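Thursday, after club

Zipper week. Khurram says we need 174 good runs of the zipper before we move on to folding, and I did the sum on the bus home and it comes to more Thursdays than are left in the term. He has a spreadsheet with a green bar on it. The green bar makes him happy.

I still don't see what a robot learns from me working a zipper. Daniyal gave his speech again, the one where the arm watches enough of these and picks up the idea. Maybe. Last month it watched 35 goes at putting a lid on a jar and then it pushed the jar off the bench. He called that a promising result.

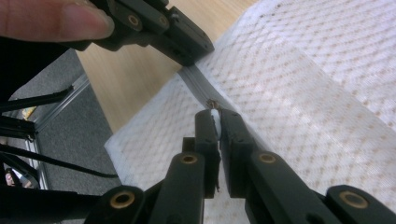

Lemlem Dinsa

One gripper holds the fabric down by the top of the zipper, the other one takes the tab. Easy enough to write down. My hands were sore by four o'clock, and the white quilted stuff bunches up the second you pull too hard. You have to go slowly, so that's what the arm will copy, slow and a bit nervous. I brought this up and Khurram said speed is "a later problem". We have a lot of those.

Qusai thinks we should use a different fabric every week or it will only ever know this one. I agree with him, which is rare. Parveen wants to enter the regional with what we've got. She's already put Raju on the form as the team name, and I can't remember any of us voting.

I got 3 runs thrown out for going too fast at the end. Fair, I suppose. I'll go again next week, mostly to see if it can do the zipper at all. I've got a chocolate bar riding on no.

Comments

Qusai S.: Rare?? I'm right at least once a term.

Daniyal: The jar thing was a calibration error and you know it. What colour chocolate bar

plolia_mum: My daughter's club needed 1,000 runs before theirs did anything useful. Good luck!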